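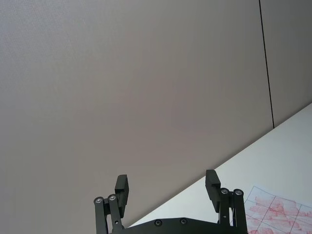
About Butatcombe Seeds

Hi, I'm Sudheer Varma, and I sell vegetable seeds for people with small yards, short summers and not enough time. If you've ordered from us before, I'm the one who packed your envelope and wrote on the back of the slip. If you haven't, welcome! Have a look around the catalog, and if anything on this page makes you want to argue with me about tomatoes, my email is at the bottom of every page.

How we got going

I grew up in an apartment and didn't put a seed in the ground until I moved to Murbridge and rented a house with a long, skinny, shady backyard. I bought whatever was on the rack at the grocery store, which meant melons (melons! in a yard that got four hours of sun) and a corn that needed a much longer summer than ours. I got one cob. We ate it standing up in the kitchen and it tasted wonderful, so of course I did it all again the next year.

What changed things was a bean. The family behind me, the Crăciuns, had a pole bean on their side of the fence that climbed over to mine every June, and it just never quit. They'd been saving it for years and gave me a jar of it one fall. I grew it, saved more, gave some away at work, and people kept asking for it. That bean is still the first thing in our catalog, listed as Crăciun, and it still outsells everything else we have.

The company started on my dining table with that bean, two lettuces and a snap pea. The first catalog was a folded sheet I printed at the library. We've grown since then, though we're still small enough that I know which of you will write in asking where the leeks are.

What we sell

The list is up to 46 varieties this year and I'd like to keep it near there. I get asked a lot why we don't carry more, and the answer is that I want to have eaten everything on it, more than once, in a bad year as well as a good one. We drop things too. I loved that yellow beet and I know some of you did, but it came up so badly two springs running that I couldn't keep charging money for it.

The newest is Naltine, a bush tomato that stays low and ripens early, with a sharp, old-fashioned taste that's great on toast and a bit much in a salad. It does fine in a big pot. Please don't prune it, it sulks.

We don't sell flowers, apart from the nasturtiums, and we don't sell plants or bulbs or tools. Garlic goes out in the fall only and you need to get on the list for it early.

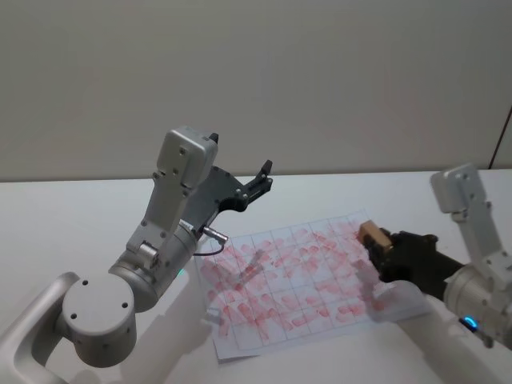
Spacing is what I get the most mail about, so let me have a little rant. Every packet we sell has a square-foot drawing on the back telling you how many seeds go in each square, and I know a lot of you glance at it and then shake the packet over the bed anyway. I've done it myself with carrots, plenty of times. You end up with a bed like that sheet of grid paper with the pinkish-red smudges all over it - marks on top of marks through the center and off to the right, then bare white down toward the bottom edge. Carrots sown that way come up as a thick green mat in one place and dirt everywhere else, and you'll spend a whole Saturday on your knees pulling them apart. So go square by square. Stretch some string across the bed every 12 inches if you need to, finish one square before you start on the next, and put the packet back in your pocket in between. Lettuce wants four to a square, bush beans nine. One tomato gets a square all to itself and will still try to steal the one next door.

Our packets and what's in them

A standard packet of beans has 80 seeds, which is plenty for a family bed with some left over for next year. Small seeds like lettuce and carrots go by weight, so the amount you get shifts a bit from one crop to the next. We grow the beans and peas ourselves on a rented field outside town and buy the rest from growers I talk to on the phone far more than they'd like me to.

Everything gets a sprouting test before it goes out. If a packet fails on you, write to me and I'll send another. You don't have to mail the old one back or prove anything, but do tell me when you sowed it and how cold it was, it helps me work out what went wrong.

Ordering and visiting

The catalog goes out to 700 households on paper and everybody else gets it by email. If you'd like the paper one, send us your address before the end of fall. Orders leave here twice a week in spring and once a week the rest of the year, and we're slow in the last part of winter when you all order at the same time (I love it, keep doing it, just don't wait till the day before you want to sow!).

We don't have a shop. You're welcome to come see the field in June when the peas are up, but drop me a line first so I can give you directions and tell you where to park. The lane gets muddy, so bring boots.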